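August 29, 2022

Kitchen week, finally! I've been in the Trevholm apartment since November and the counter has been bugging me for most of it. First up, handles. I went with oil-rubbed bronze because chrome shows every fingerprint I own.
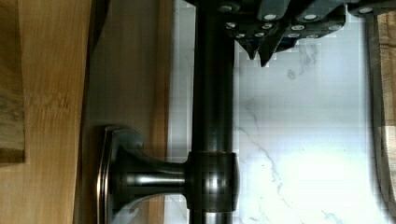 I paid 19 dollars apiece at Irkgate and I'd do it again (don't tell my bank). Next came the counter, where everything seems to land - breakfast stuff, mugs, the toaster AND the toaster oven.

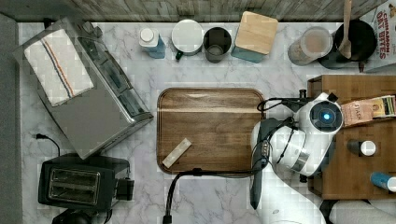 Cinnamon Oat Bites in the corner, brown tray in the middle.

I love a tray. Put three random things on one and it looks like you meant it. Snacks get their own spot too, so I quit hunting for them at night.
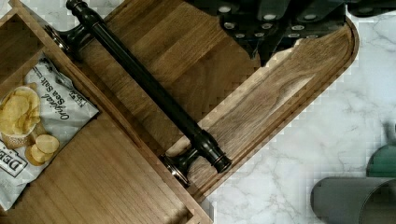 Sea salt chips, off to the left.

The teal canister stays out since I'm in it every morning, and the wooden spoon stays by the black pot. Drawers are next, probably 12 evenings of work at my speed.
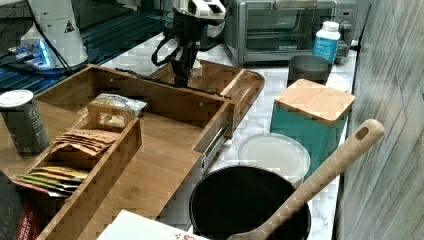 I'm still torn on whether the toaster oven should move down by the fridge. More when I decide!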